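Gripper for CPU swaps: Avulis or Zillbridge?

benchfog
I'm comparing two grippers for taking apart old Dell boards. Wrist camera views, all at the CPU socket end: 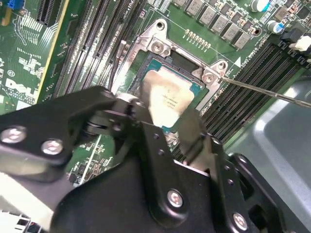
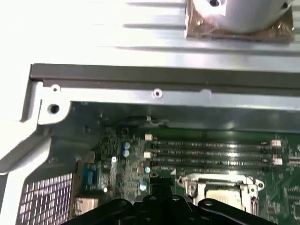
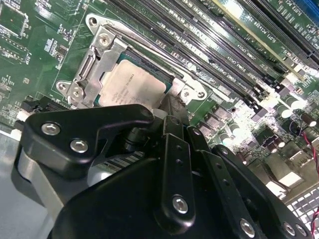
Replies

tinsnip7
Avulis. Thinner fingers, 299 dollars, and a manual translated by an enemy. Glue Poron pads on the tips.

ohmwrecker
Zillbridge is 344 and grips harder – not a compliment near socket pins. Try 5 runs of each on a dead board.

lurkmore
I use my hands.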